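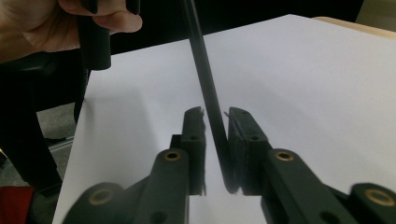
I've been a member of the Drevwood tool library since it opened, and people keep asking me how it works, so I'm putting it all in one thread.

A tool library is what it sounds like. You pay a yearly fee, you get a card, and you borrow tools the way you'd borrow books. Ours is on Swanepoel Street, in the old shoe repair shop next to the laundromat. Parking is in back.

The catalog has 594 items in it as of last week. That covers hand tools, yard tools, ladders, a tile saw, two pressure washers and a lot of clamps. Kitchen equipment has its own shelf, mostly canning pots and a cider press that is booked from September until the first hard frost.

Membership is on a sliding scale. You pick a tier when you sign up and they don't ask for proof of income. You do need something with your current address on it. A utility bill is fine. A phone bill is not, for reasons I never got a clear answer on.

Loans are one week. You can renew online 2 times if there's no hold on the item. After that it has to come back, even if you plan to take it right out again. I learned this with a drywall lift and had to haul it both ways in the rain.

Late fees are small but they add up by item. If you borrow a drill, a bit set and a charger, that's three late items. Return them together and check that all three got scanned. I've had a charger sit on my account for days after I dropped it off.

Things worth borrowing instead of buying: post hole digger, floor sander, tile saw, tall ladder, carpet stretcher. You'll use each of them once in a house, maybe twice. The floor sander at the rental place costs more for a weekend than my whole membership.

Things worth owning anyway: a tape measure, a decent hammer, screwdrivers, a level, a utility knife. You will want these at nine at night when the library is closed.

Consumables are not included. Sandpaper, blades, trimmer line and glue are on you. They sell some at the counter at cost. The blades for the Wusero tile saw are an odd size and the hardware store on Trernar Road doesn't stock them, so get those at the counter before you leave.

Read the tag on anything with a motor. Each one has a yellow tag with the last service date and notes from whoever had it last. Mine on the hedge trimmer said "pulls left" and it did pull left.

Clean it before it goes back. The mower needs the deck scraped, and they do look. Wet-cut tile slurry sets like concrete overnight — rinse the tray the same day.

If you break something, tell them. I snapped the handle on a garden fork and wrote it on the return slip. They charged me for a new handle and that was the end of it. A neighbor of mine taped one up and returned it without saying anything and got a much less friendly phone call.

There's a repair evening twice a month. Lindiwe Modise runs it. You bring in a broken thing and fix it yourself with somebody looking over your shoulder. I've done a lamp cord and a toaster lever there. Come early, the bench fills up.

She's also the person to ask about sharpening. Chisels, pruners and kitchen knives are fine. Serrated knives are not, and please don't bring a chainsaw chain, the grinder isn't set up for it.

Fall hours go through October 31, 2022. After that they close an hour earlier in the evening, so check before you drive over.

Waiting lists right now: leaf blower has 3 people ahead of me. The big ladder is free. The log splitter is out for repair and there's no date on it yet.

Somebody asked about donations. Yes, they take them, but call first. They have all the claw hammers they can use. What they want is cordless drills with working batteries, extension cords with a ground pin, and bar clamps.

The online catalog is clumsy on a phone. Searching by item number works better than by name. The orbital sander I like is 223, if anybody wants it, and I'm bringing it back tomorrow.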